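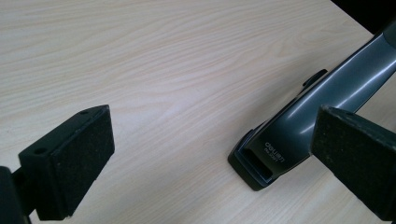
Helier is a catalog of mantel and hearth listings, cleaned up so that a person can search it without crying. It holds 1106 records taken from the old Zoltia showroom database, which had been edited by hand for years by people with strong feelings about the word "stunning." The finish column gave the most trouble. A pale surface with wavy grain, swirls and tan streaks among the cream could be filed as "light oak," "natural," "blonde," "honey (pale)" or, in one stretch of records, "nice." All of those are now light_grain, and the original wording is kept in finish_raw for anyone who misses it.

What's in it

listings.csv -- one row per product. Start with this one.
finishes.csv -- the old finish names and what they map to.
dropped.csv -- 80 rows left out of the main file, each with a reason code. Code 7 means "appears to be a lamp."

Columns you will trip over

width_mm is the shelf width, not the opening. The opening is in opening_mm, and it is blank for 479 records. The showroom measured openings only when a customer asked.

style is a free choice by whoever typed it. "Regency" and "Georgian" were used for the same product often enough that we gave up and added style_group, where they share a bed. If you care about the difference, please do not use this column.

price is whatever was on the tag in August, before tax. No hearth, no fitting, no delivery. Any price over 4000 was checked by Timo Thiele against the paper price book. Anything under that was not, and a couple look optimistic.

description is the sales copy as we found it, including the rows that stop in the middle of a word. The old system had a length limit and no shame. We did not finish the sentences.

Loading

Files are UTF-8, comma separated, quoted. Ravex imports them as they are. Pal wants the header row removed first and will not tell you so; it just loads a product called "product_name" priced at "price."

Known problems

Left and right returns are swapped in part of the corner range. Dimas Rondonuwu has a list and is working through it.

Marble colors were never standardized. "White," "pure white" and "ivory white" may be three stones or one.

Slips and back panels are sometimes listed as their own product and sometimes buried in the description.

Changes

Feb 26, 2026 -- merged finishes, added style_group, moved the lamps to dropped.csv.

Corrections go to Dimas. Send the record ID, please. "The big gray one" matches quite a few.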